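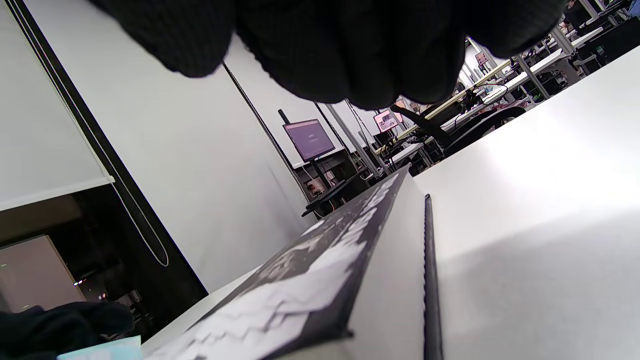

Rewrote the glove rule for hand-held gripper recording at Erkerby in January. Posting it in pieces, copy what you want.

1/ Same gloves on both hands for the whole session. If you change gloves, start a new session number.

2/ Keep your free hand out of the camera's view unless the task needs it. Fingers over the top of the view hide the box you're working on.

3/ Blinds stay where they were at the start. If the light changes a lot, stop and log it.

4/ Screens nearby get locked or switched to a blank page. Csenge Dobos checks this before the first take.

5/ We went back over 328 takes under the old rule. Over 12 percent had a hand in the way. Those get tagged and kept.

6/ Max 9 takes, then a break. Tomano does the same.

Still open: whether cables near the work area need taping down. Will post when we settle it.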